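Search this site
Enter keywords Go

How to sort and wash old clothes before you give them away

March — by Jonalyn Rivera

Every spring I empty the closets of my family, and every spring I made the same mistakes, until my neighbor Rok Delić showed me his way of doing it. He collects clothes for the Skultach exchange market, which is held on Saturday in our town hall. I write his method down with my own small changes.

Start in the morning, when the light is good. Stains which you don't see in the evening are very clear at the window. Take everything out and put it in one pile. Do not decide anything yet.

Now take one piece after another and check three places: the collar, the underarms and the seams between the legs. If the cloth is thin there, the piece goes to rags. If only a button is missing, put it to the side for repair. Empty all pockets. Once I washed a train ticket together with a black sweater, and I was picking paper from it for two evenings.
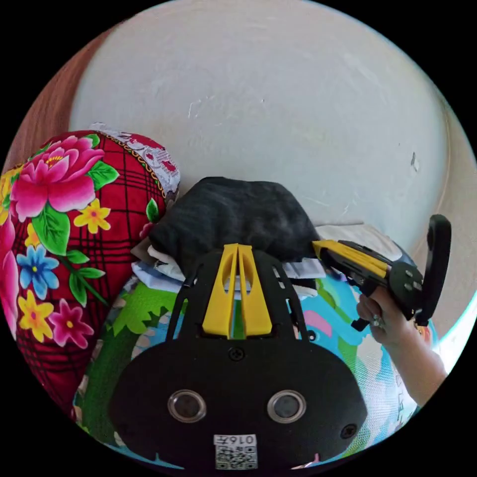
Fabric in a pile.

Wash the good pieces by color, with half of the detergent you normally use. Old clothes often keep soap from earlier washings, and more soap makes them stiff. For yellow collars, mix 5 spoons of baking soda with a little warm water, rub it in with a soft brush and wait 25 minutes — no longer on colored fabric. Wool I wash by hand in cool water, and I press it in a towel. Never twist it.

Dry everything completely. A shirt that feels dry can still be damp at the thick seams, and in a closed bag it will smell after a few days.

Fold the clothes flat and pack them by size, with the heavy ones at the bottom. Write the size on the outside of the bag — the people at the market will thank you. Shoes go in a separate bag, tied together by the laces.

Contact: Jonalyn Rivera, Brellow Household Pages
Copyright Brellow. All rights reserved.
Back to top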